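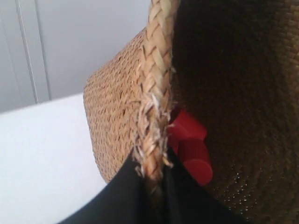 The Second Life of a Straw Weave

15/12/2023
By our household correspondent

In August I spent 16 days in Villel, in a rented flat with a very small kitchen and a very large cupboard. The owner had filled the cupboard with straw things. There were hats, bags, mats for the table and containers without any clear purpose. I asked her which of them I was allowed to use, and she laughed and told me that straw which is not used becomes dry and breaks. Since then I look at woven things differently, and I have started to repair mine.

Most of us buy straw for the summer and forget it for the winter. The price is partly guilty for this. In the shop Fikness, where I bought my first plaited basket, the small size costs 85 crowns, and for such a sum one does not feel obliged to take care. But the work in it is not small. The plait is made first, as a long flat band, and only afterwards it is sewn in a spiral from the centre of the base up to the rim. A workshop called Pathirana, which teaches evening courses in my town, gives every beginner four strands and asks for one metre of even plait before anything else is allowed. My metre took me the whole evening, and it was not even.

The weak point is nearly always the rim. It is where we put our fingers, and where the end of the band must be hidden. The straws become loose one after another, first as a kind of small brush, then as a hole. 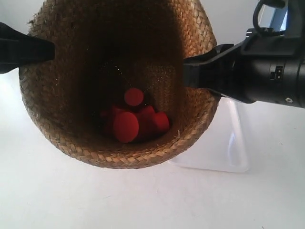 Repair begins with water. Put a damp cloth over the damaged part and leave it until the straw bends without noise. When the rim looks like this one, with a few frayed ends standing out at the right side and the thick band still holding its shape, there is no need to cut anything away. Push the ends back under the nearest strand with a blunt needle, and fasten them with two or three stitches of linen thread in a similar colour. Let it dry slowly, far from the radiator. Only when a strand is broken in the middle do you need new straw, and then I advise to ask in a workshop before you try alone.

What to keep inside is a question of weight. I have seen people fill such a basket with potatoes and then carry it by the rim, and after one season it was finished. Light things are much kinder to it: toy blocks, balls of wool, gloves, clean napkins. If the contents can be damp or have crumbs, it is better to give them another place. I use a low plastic tray for keys and pens and the straw only for soft things, and the two stand next to each other on the same table very peacefully.

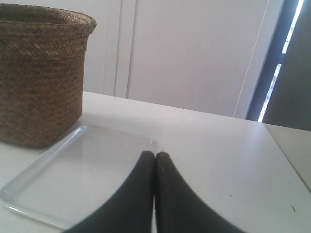
The other enemy is dust, which sits deep in the plait and makes the colour grey. Bekum, a small maker of household brushes, sells a narrow one with soft hair for this purpose, but an old shaving brush does the same work. Brush along the direction of the plait, from the base to the rim, and turn the basket over at the end so that everything can fall out. Soap is not necessary. Full sun is also a bad idea, although many people believe the opposite; a morning at an open window is enough.

My own basket from Fikness has now been repaired twice at the same place. The thread I used the second time is a little too dark, and I will probably leave it so until the spring.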